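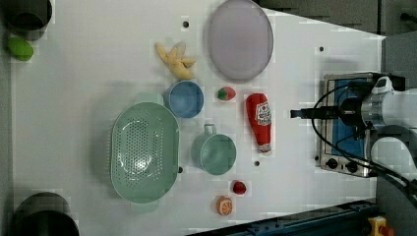 Mixed play kitchen lots should be cataloged by care class first and by color or food group second. I have now gone through the Pondum lot twice using the scheme Fahad quotes below, and the color grouping causes most of the errors. The colander and the measuring cup are both mint green and end up together, which does no harm. Under the same rule, though, the strawberry, the tomato and the ketchup bottle all go into "red", and the bottle is felt and has to be cleaned differently from anything hard. A person returning a tray at closing time reads the word on the lid and puts the contents of that lid in the sink.

My answers to the individual points follow the quoted text.

On 6/9/26, Fahad Mughal wrote:
> I have entered the Pondum lot in Lutik under the color headings
> we used for the blocks. It went quickly. Three things I could not
> settle:
>
> 1. Do bowls, plates and the colander count as food accessories or
> as cookware? Lutik only takes one parent category per record.
>
> 2. The ketchup bottle (record 1262) is filed as "bottle, red". The
> old paper card says "wipe clean". Is that still right? There is
> stitching on it and I would not want to soak it.
>
> 3. Should the toaster oven be a separate loan? It does not fit in
> the Batow box with the rest and the lid will not close.
>
> If there are no objections I will print the lid labels this week.

Please hold the labels until point 2 is changed.

Point 1. Use cookware for anything that could go on a real stove or in a real sink: pots, colander, measuring cup. Use tableware for the oval plate and the small bowl. "Food accessories" was carried over from the April import and has no definition in the manual. I would delete it once it is empty. The one-parent limit in Lutik is not a problem here if care class goes in the second field, where we currently store color. Color can move to the free text description. It is useful there for identifying a missing piece over the phone ("the lavender one") and it does not need to be searchable.

Proposed values for the care field:

H - hard, washable, no fabric or paper
F - felt or other fabric, surface clean only
E - metal or mechanical, dry cloth

If a piece combines materials, it takes the most restrictive class. A piece whose material is not certain goes in F until somebody has handled it and updated the record. Do not assign H from a photograph.

Point 2. The card is wrong, or was written for a different bottle. Record 1262 is a felt plush with an applied felt label and embroidery.

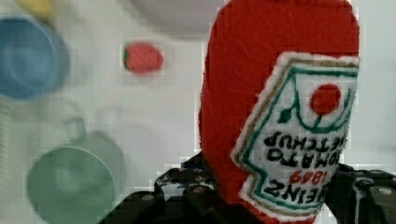

Record 1262, upside down. Label embroidery and left side.

The condition note for it should cover three areas.

Body: red felt, fuzzy surface, fibers visible, slight pilling along one side. Pilling at this level is normal surface wear and does not need treatment. Please do not use the electric shaver on it. The shaver thins the felt each time, and the previous mitten set was lost that way. If the pilling gets worse, trim single pills with embroidery scissors held flat.

Label: cream-white felt, thin tan or gold border, green embroidered outline inside it. The lettering is black, with the name HEINZ along the lower part, and the year 1869 is in red. The stitching is raised and slightly irregular. Record this as a feature of the piece so that the next checker does not report it as damage. The useful check is whether any thread has lifted far enough to hook with a fingernail. If so, take the thread through to the back with a needle and leave the front alone. Never cut it.

Tomato: a round red piece at the top of the label with a green stem. Small attached parts of this kind are the first thing I would expect to come loose, so it goes on the return checklist as its own line. Press the edge all the way around. If it lifts anywhere, the bottle is withdrawn until it has been restitched.

Cleaning for class F: lint roller, then a white cloth wrung out in cool water with a little wool detergent, blotted. Test the red on the underside before going near the label. Red felt next to cream felt is the combination most likely to bleed, and I have had it happen with a Luangrath sheet that was sold as colorfast. Dry flat with the label facing up. No radiator.

For replacement felt I use a density of 223 grams per square meter. Lighter sheets pill sooner at the seams, and the heavier stock does not turn cleanly around a curve of this size. Thread is 40 weight polyester, two strands for outlines and one for lettering.

Point 3. Yes, separate record, class E. The silver finish shows scratches if it is stacked against the pots, and an overfull Batow box splits at the corner. Put a cross reference in both records so that they can be offered together at the desk.

One point you did not raise. The banana is modeled with its peel open, and the record says "banana, broken". The flaps are how the piece was made. Please change the condition to good and add "peeled" to the description. The orange should likewise be "orange slice", as otherwise the checker goes looking for a whole one.

I can redo the entries myself if you export the lot as a text file. The import overwrites the second field without asking, so nobody else should be editing during that time.

Rūta Tamošiūnaitė

2 replies | 40 views | Share this message

Related messages
Re: Lutik: merging duplicate records after import
Batow boxes, split corners, source for replacement lids
Luangrath felt, color bleed test results
Return checklist, second draft
Embroidered labels: restitch or replace?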